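**From the Skerham ward newsletter, 6 September 2018**

### The winter payment, round 3

The district council has once again agreed in principle to a winter hardship payment, and once again the principle is in excellent health while the payment has yet to be seen. Regular readers will remember that it was first agreed in May, to warm applause, then sent away so that somebody could find out what it would cost.

The answer came back last week. Each qualifying household would get £30 a month from the council's reserves, paid straight into a bank account with no vouchers, no stamps and no letter from your doctor.

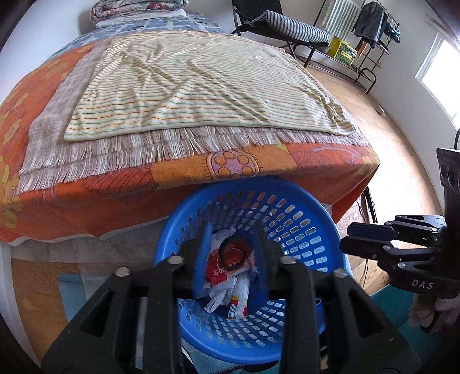
Who counts as qualifying took up most of the evening. Cllr Kimie Hayashi wanted anyone already getting help with their council tax to be paid without filling in a form. The finance officers wanted a form. They brought a draft of it, and it runs to 14 pages, one of which asks whether you have received the payment before. Cllr Hayashi asked how anyone could have, and was told it was a standard question.

There was also a long detour into who should run the thing. Brereo, the firm that looks after the parking permits, has offered to do it for a fee. Anyone who has tried to renew a permit in Skerham will have their own view of that, and several people in the public seats shared theirs until the chair asked them to stop.

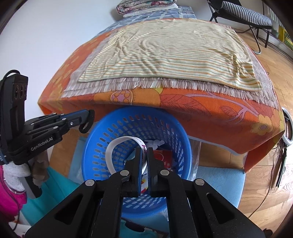 Hayashi's amendment to drop the form was lost by 2 votes. A shorter form was then proposed by the same people who had just voted for the long one, and that went through without a murmur. It will come back to the next full meeting, along with a decision on Brereo.

If you'd like to speak at that meeting you need to tell the clerk beforehand, in writing. Three minutes each. The upstairs room at Zavunetti House is being used again, so bring a coat, as the heating there is also awaiting a decision.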